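Where Do the Shoes Go? Entryway Storage in Small Rentals
Project report, Housing and Daily Life
Lutfa Dewan

Background

Our class was told to study "a problem of domestic space." My group picked the front door, mostly for the reason that all four of us had tripped over something there that week.

We surveyed tenants in Zilbridge Court, a block built when people apparently owned one pair of shoes and carried them. Of the 60 households that answered, most had no closet within reach of the entrance. The building plans call the area a "reception hall." It measures 9 square feet.

Findings

Tenants fell into two camps. The first owns a shelf and uses it. The second owns a shelf and puts mail on it, while the shoes form a drift against the door. Several people described the drift as temporary. One had been describing it that way since August.

Open shelves were more popular than cabinets with doors. Tenants said a door was one more thing to open with their hands full. They also said that the top of any shoe shelf fills up first, whatever the lower levels were meant for.
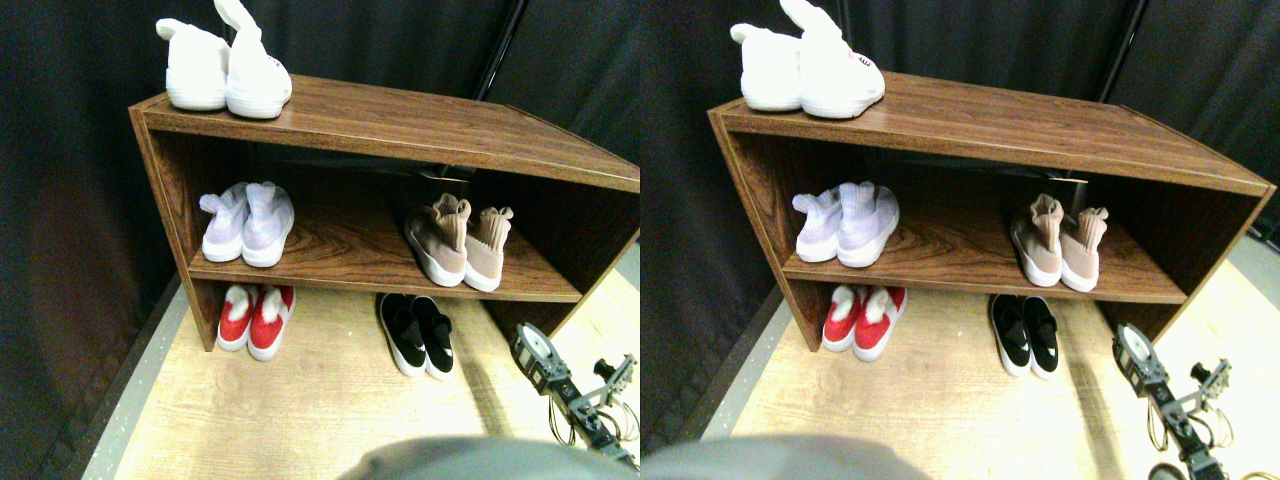
Height mattered more than we expected. Older tenants liked a unit they could lean on while getting a foot into a boot, and two of them had chosen theirs by leaning on it in the store, which got them looks.

Limits

We handed out 800 flyers and are aware of what that says about our response rate. Our interview notes from the Gazi Street side are thinner because it rained and we went home.

Next steps

Prutell Hall has agreed to let us repeat the survey there in spring. We have asked for a bigger printing budget and been told no.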